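19 December 2022

Coker instrument panel, replica build

Cut the second panel blank from 2 mm aluminum and filed the altimeter opening to 85 mm. Fit is snug on the left side, a hair loose on the right. Halima Biwott has the original drawing and will check whether the right edge was meant to have a lip.

Primer is the Kustura gray. One coat so far – needs another before the black.
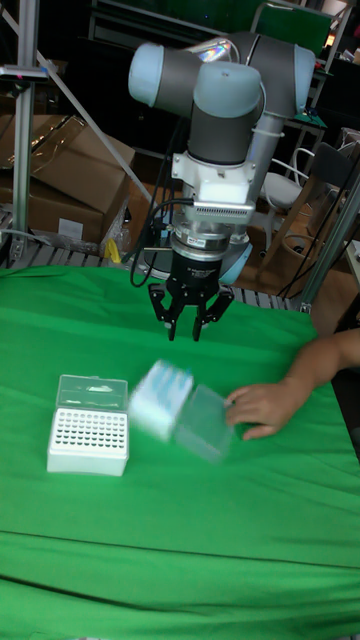 Still to do

Wire the panel lamps for 28 volts and label both ends of every run.
Rivets: 700 left in the Minja box, enough for the side skins.
Ask Cuvix about the throttle knobs. They quoted March, too late for the seat frame work.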